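Battery railcars on the Thygesen branch — talk notes, May 2022

Slot is after lunch so keep it moving. Water. Clicker. Don't read the slides.

OPENING

Start with the timetable slide, no title, just leave it up. Ask who has ridden the branch. Wait. (At the March run-through I didn't wait and it fell flat.)

Then: 12 miles, single track, one passing loop at Itura, no wires, never had wires. Diesel railcars since the steam engines went. Everybody in the room knows the type — loud, thirsty, floor heater that cooks your left ankle.

Question for today: do you string wire over 12 miles of quiet branch or do you put the wire in a box and carry it. That's the talk.

WHY NOT JUST WIRES

Say up front I like wires. Wires are the best answer on a busy line. Don't let anybody think I'm selling batteries for everything.

Problem on this branch is the bridges. 6 of them too low, and the tunnel north of Itura is tight even for the railcars. Raise the bridges or drop the track, either way you shut the line for a long time. Bus replacement on that valley road in winter, no thanks.

Also the substation. Nearest decent grid supply is at Fukton, bottom end. Top end at Hesent is a farm line basically. Fine for a charger that sips. Not fine for feeding a train climbing the bank.

Pause here, map slide. Point at Hesent, point at Fukton. People mix them up, Hesent is the TOP.

THE CONVERSION

Two railcars. Keep the body, the bogies, the seats, the doors. Out comes the engine, gearbox, fuel tank, radiator, exhaust. In goes traction motor, inverter, battery rafts under the floor where the engine and tank used to be.

Weight — somebody will ask. Comes out a bit heavier than the diesel. Axle load still ok for the bridges, we had that checked before anyting was ordered. Say that clearly.

Regen braking on the way down from Hesent. Gets a good slice back. Don't give a percentage, we only have it from the model and the model assumes a driver who brakes early every time. Ha.

Heating is the thing that surprised us. Diesel gave us free heat. Battery car has to pay for it. Cold morning, doors open at every stop, heater eats a real chunk of the range. So: pre-heat on the charger before first departure, door buttons instead of all doors opening, better seals. Boring stuff, big effect.
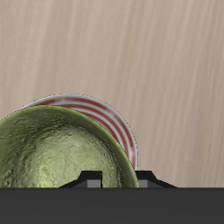
Drivers keep asking what happens if it sits at a red signal outside Itura with the heater on full. Fair enough, and the complaint from the depot is that every range figure they've been shown assumes a clear run. They want the bad day. Signal failure, snow, full load, one battery raft locked out.

So give them the bad day. Next slide. Worst case run, Fukton to Hesent and back with no charge at the top, one raft isolated. Train gets home. Not with much left, be straight about that. If 2 rafts go it gets to Itura and stops in the loop, and the next train can still pass. That was the design rule: never die on the single track.

Let that one land. Don't rush it. It's the best slide.

CHARGING

Short overhead bar at Fukton, train puts up the pantograph, charges in the turnaround. Slow top-up charger at Hesent overnight for the car that stables there.

Why a bar and not a plug: drivers don't want to be out in the rain with a cable, and I don't blame them. Bar is dead unless the train is under it. Interlocked with the berth. Skip the wiring diagram unless asked.

Turnaround is tight. Late arrival means short charge. Plan is you can skip one charge and catch up over the next couple. Two skips in a row, control swaps the car. Diesel spare stays at Fukton for the first year, yes I know, somebody will make the joke.

MONEY

Keep it short, I get lost in this bit. Conversion cheaper than new trains, a LOT cheaper than wires. But battery needs replacing mid-life and that has to be in the sum. Too many of these schemes leave it out. Show our version with it in.

Fuel saving real but depends on the power contract. Contract not signed yet so no number. If pushed: ask me after.

WHERE WE ARE

First car stripped, roughly 87 percent of the new wiring in. Second car still in traffic on diesel. Hesent charger base poured. Fukton bar waiting on steel, everybody is waiting on steel.

Still open:
fire brigade sign-off for the tunnel
driver training, simulator or on the car at night
who owns the bar, us or the track people

LIKELY QUESTIONS

Hydrogen? Looked at it. Tank space, and the fuel would come up the valley by truck.

Battery fire? Rafts are separate, each with its own cutoff and temperture monitoring. Don't wave it off, people are right to ask.

Horn? Yes it keeps the horn. Crossings at the farm end rely on it.

Freight? There isn't any. The quarry siding is disconnected.

If time's short drop MONEY, not CHARGING. Leave contact slide up at the end. Get the adapter back from the AV desk!!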